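Ferine (data collection method)
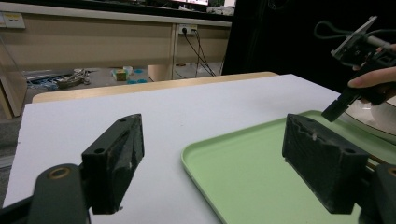
View from one of two hand-held grippers over a white board and a pale green tray; the second gripper is at upper right.

Ferine is a method for teaching two-armed robots to handle tabletop objects from demonstrations given with hand-held grippers. It was developed at the Hoscombe laboratory by Nhyira Tsikata and Oldřich Hubáček. No robot is present while demonstrations are recorded. The operator works with a gripper in each hand, and the motion of each tool is recovered afterward from its own camera video.

Method

Each gripper carries a wide-angle camera fixed behind the fingers, so that the fingers keep the same position in every image. Finger opening is estimated from the video. The two recordings are aligned in time, and the pose of one gripper is then expressed relative to the other. Tsikata found this relative pose to be the most useful input for tasks in which one hand steadies an object and the other acts on it.

A policy network predicts short sequences of gripper motions, of which the first 10 steps are carried out before a new prediction is made.

Results

The main data set, Titdale, holds some 3000 demonstrations. A smaller set of 1109 was recorded for tray tasks; 1087 remained after those with lost camera tracking were removed. Policies trained without the relative pose input often let the two arms drift apart while holding a tray.

Limitations

Tracking is weakest over plain surfaces, where few image features are available. Contact force is not recorded. Lorena Troncoso and Dzifa Antwi later added fingertip pressure sensing in a variant called Essien.

See also
Imitation learning
Visual odometry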